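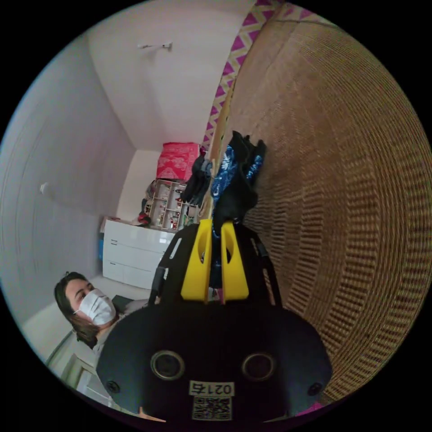 Figure 3.1 Clothing draped over a wooden pole, beside a surface of woven wicker.

Chapter 3
Before the Minutes: Prayer in the Council Chamber

Urmila Chauhan and Lalit Vashisht

In this chapter
What an opening prayer is, and who it belongs to
Four ways of arguing for keeping it, and why they don't all fit together
Why people who agree about religion can disagree about this
What changes when the prayer is swapped for something else

The first council meeting I ever sat through was in Hutchins, and I was there about a drain. I wasn't there for religion or politics or for anything that would end up in a textbook. The drain ran behind my mother's place, it backed up every December, and I'd been told that if you turned up in person somebody had to at least pretend to listen.

So I was shuffling my notes when everyone stood up. I stood up too, the way you do. The mayor asked for wisdom for those gathered, and for the good of the shire, and said amen, and about half the room said it back. Then we all sat down and heard the apologies. The whole thing took 90 seconds if that, and I'd have forgotten it by the time they got to drains, except that the man beside me had stayed in his chair with his arms folded. He gave me a look when I sat back down. I've been thinking about that look for a fair part of my working life!

I'm telling you this because the last two chapters were pretty grand. We had constitutions, we had established churches, we had long arguments about what the state may and may not do to a believer. Lalit wrote most of Chapter 2 and he likes a big canvas. I like small rooms. My bit of the book is going to stay in them for a while, and this chapter stays in one kind of small room in particular — the council chamber, just before anything gets decided.

What are we talking about?

An opening prayer is a short piece of religious speech said at the start of an official meeting, as part of it or right up against it. That last bit matters more than it looks. Some councils list the prayer as the first item on the agenda, and it goes into the minutes. Others hold it a few minutes before the meeting is declared open, with the same people in the same chairs. Is the second one still an act of the council? Keep your answer somewhere handy, because you may want to change it by the end of the chapter.

Practice varies a lot, even between neighbouring towns. The person praying might be the mayor, a councillor, a council officer reading from a card, or a visiting minister from the local clergy group. The words might be Christian and plainly so, or addressed to "Almighty God" and left there, or so general that you'd have trouble saying what they were addressed to. In some chambers people stand. In some they don't, and a visitor can't tell whether they're meant to.

You'll find the same habit further up. Both houses of the Australian federal parliament have begun their sitting days with prayers for a very long time, and various people have tried to change that without getting far. In Canada things went another way. The Supreme Court there found that a city council in Quebec couldn't go on opening its meetings with a prayer, and a good number of Canadian councils dropped theirs soon afterwards. The top court in the United States looked at a town board's prayers and let them stand. You have three countries with a lot of shared legal furniture, and they didn't land in the same spot. We'll go through the court reasoning in the second half of the chapter. For now I just want you to notice that this isn't a matter you can settle by saying "church and state are separate" in a firm voice. Australia's constitution does have a section on religion, and what it limits is the Commonwealth. A shire council is a different animal, made under state law, and students trip over this every year. (I did too.)

Back to Hutchins

A few years after my drain, which they did fix, somebody moved that the prayer be taken off the agenda. By then I was studying this stuff and I drove back down for the meeting. The council had called for written submissions and received 251 of them, from a shire where a new tip fee could go through without a single letter. The debate ran for 40 minutes before the first speaker mentioned the law.

I've still got my notes. What struck me was how many different arguments were being made by people who thought they were on the same side. I've sorted the ones for keeping the prayer into four, and I'll give them names so we can refer back to them.

The heritage argument. We've always done it, the people who founded this place did it, and you don't throw out a custom just because it has gone a bit quiet. You'll notice this one doesn't need anybody to believe anything. One of the strongest speakers that night told the room she hadn't been inside a church since her wedding.

The solemnity argument. Running other people's affairs is serious work, and a pause at the start reminds you of it. This one doesn't strictly need a prayer either. A pause would do, or a gong.

The majority argument. Most people here are Christian, or say so on a form, so a Christian prayer is a fair reflection of the town. This one depends on numbers, which means it can be turned around if the numbers change. Its supporters don't always like having that pointed out.

The devotional argument. God hears prayer, councillors need help, and it would be foolish to stop asking. It was put by a retired farmer who spoke very quietly, and it was the only argument of the four that took the prayer to be a prayer.

Now put the first beside the last. If the prayer is harmless because it's really just custom, then the farmer is being told that the thing he values isn't happening. If it's a real act of worship, then the man with his arms folded has a point about being asked to stand for it. Supporters of the prayer needed both arguments to get their majority, and the two pull against each other. When Lalit and I teach this we ask the class to write a single speech using both without contradicting itself. It can be done, but it's hard work, and most first drafts fall over in the second paragraph.
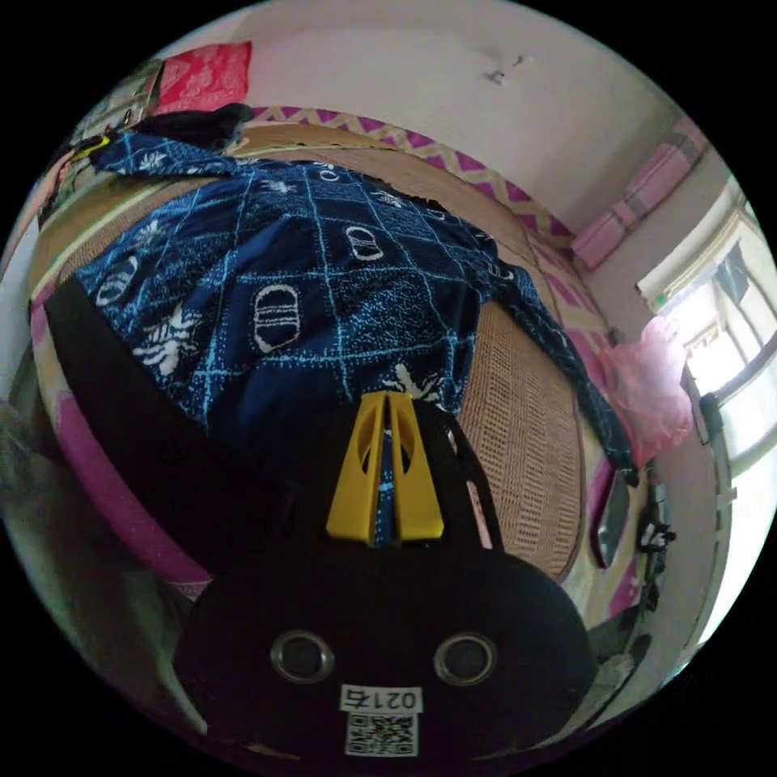 Figure 3.2 A woven straw mat on a bed, with blue fabric on it.

The other side of the room

It would be a bit unfair to stop there, so let's do the same for the people who wanted the prayer gone.

Some were secularists in the ordinary sense. They thought a council should take no position on God, and that starting a meeting with prayer is taking one. Some were from minority faiths and were making a rather different point, about welcome. A woman who ran the chemist's in Dollen said she had thought about standing for council and that the prayer was one of the reasons she hadn't. She wasn't against prayer. She prayed every day, just not in that one.

And then there was a Baptist pastor, and he's the one I'd like you to hang on to. He spoke against the prayer as a Baptist. He said that faith which leans on a town hall gets lazy, that his own church's forebears had been fined and locked up by people who mixed up the two, and that he'd sooner have nobody pray than have somebody do it because it was item one. There was a bit of muttering at that. You could see people trying to work out which team he was on.

He's on a very old team, as it happens. There's a long line of Christian thinking, with a lot of Baptists and other dissenters in it, that wants the state kept out of worship for the sake of the worship. If you came into this course thinking that believers want more religion in public bodies and unbelievers want less, he's your first counter-example, and the woman who hadn't been to church since her wedding is your second. Religious commitment and support for public religion are two separate things, and they need separate columns in your head. We'll call the first commitment and the second establishment sentiment, and you'll meet both terms again in the chapter on schools.

What about a swap?

Nearly every council that argues about this gets offered a compromise. The usual ones are:

A moment of silence
A roster, so that different faith groups (and sometimes a humanist) take turns
A reflection or pledge with no religious wording
Moving the prayer to before the meeting, with attendance optional

Each of these looks tidy until you try it. Silence is popular with people who liked the solemnity argument and leaves the heritage people cold. Rosters raise the question of who gets on the roster, and whoever holds the list is now deciding what counts as a religion, which is a strange job to hand to the front desk. Pledges tend to get written by several people at once and sound like it. The early prayer keeps nearly everyone quiet for a while, but councillors who skip it can be seen coming in late, and in a small town that's noticed.

Hutchins picked the roster. The neighbouring shire of Hendis, watching all this with some alarm, went for silence and got it through in one night. I've interviewed councillors in both places, and we'll use those interviews in Section 3.4. I'll say now that I changed my mind at least twice while doing them, and that Lalit and I still don't agree. He thinks the roster is the best thing a mixed town can do. I lean towards silence on most days. We decided not to iron that out for the book, so if you catch the two of us arguing in the margins later on, you're meant to.

Before you read on

Have a go at these on paper. A few lines each is plenty.

Look up how your own council opens its meetings. Was the information easy to find? If there's a prayer, is it in the minutes?

Go back to the four arguments for keeping the prayer. Which would still work, unchanged, in a town where most people were Hindu? Which would work in a town where most people had no religion?

The man beside me stayed seated. Write down what you think he owed the room, if anything, and what the room owed him.

A councillor tells you, "It's only a minute and a half, who cares?" Write back to her twice, once as the retired farmer and once as the Baptist pastor.

Words to know

Opening prayer: religious speech at or just before the start of an official meeting.

Commitment: how far a person holds and practises a faith.

Establishment sentiment: how far a person wants public bodies to recognise or favour a faith, whether or not they hold it themselves.

Ceremonial reading: the view that a public prayer has become a civic custom with its religious meaning mostly worn away. Courts have found this one handy, and Section 3.2 starts with why plenty of religious people find it insulting.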